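# About Fairweather

We write down people's lives. That's the short version, and after all this time it still makes us happy to say it.

Fairweather began in Graltcombe as a two-desk office above a shoe repairer's, taking in death notices for the local paper and tidying them up before they went to print. Families would ring with a name, a date and a service time, and then stay on the line for half an hour telling us about the allotment, or the years at sea, or the terrible singing voice. None of that fitted in the notice. So we started writing it up properly and posting it back to them, and before long that was the part people were ringing for!

## What we do now

Most of our work is still written tributes. A family talks to one of our writers, usually by phone and usually for an hour or so, and we turn the talk into a piece they can print, read aloud or send to cousins overseas. A standard tribute runs to 800 words. Some lives want more and some families want much less, and we're glad to do either.

We also look after:

- newspaper and online notices, including the fiddly business of each paper's deadlines
- orders of service, laid out and proofread, with the hymn numbers checked against the right book
- eulogies, either written from scratch or gently knocked into shape from your own notes
- life story books, made with people who are very much alive and want to tell it themselves

The life story books are our newest line and we love them. They take months, they wander all over the place, and we have learned more about dairy farming, ballroom dancing and the Kovton branch railway than we ever expected to.

## How a tribute comes together

You don't need to prepare anything. If you have an old diary or a box of letters, have it near you, but plenty of our best pieces came from a person sitting at the kitchen table with a cup of tea and nothing else. We ask about school, work, houses, pets, holidays, rows, favourite dinners. We ask how names are spelt, then we ask again.

A first draft reaches you within 2 working days. Read it through, pass it round, argue about which year the caravan was sold, and send it back covered in changes. We don't charge for corrections and we don't mind how many there are. Last year we finished 756 tributes, and 711 of them had at least one change from the family — usually a nickname.

Everything we print goes through Parix, the small press on the other side of the market square. They've handled our booklets from the start and will run off twenty copies as carefully as two hundred.

## Visiting us

Our office is on the ground floor these days, with a ramp at the side door and parking behind. Come in if you'd like to talk face to face. The kettle is always on and the biscuits are decent. We're open from 9 am to 5 pm, and the phone is answered until 8 pm for anyone with a notice deadline the next morning.

If getting to Graltcombe is hard, we'll happily come to you. We've taken notes in conservatories, care homes, a signal box and one very cold boat shed.

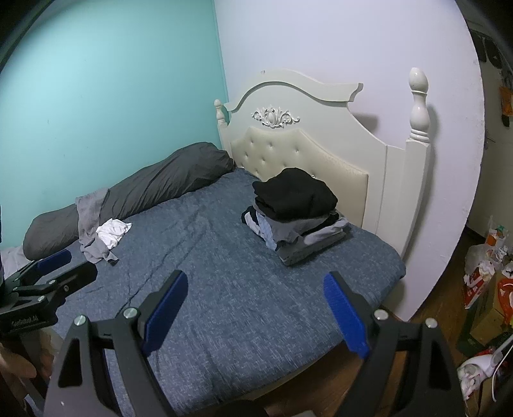
*A quiet bedroom, with a carved flower on the headboard.*

## Come and write with us

We take on new writers each February. You don't need a newspaper background — our present lot includes a former midwife and a retired bus driver — but you do need to like listening, and to care where the commas go. Send us a page about somebody you've known. It can be anyone.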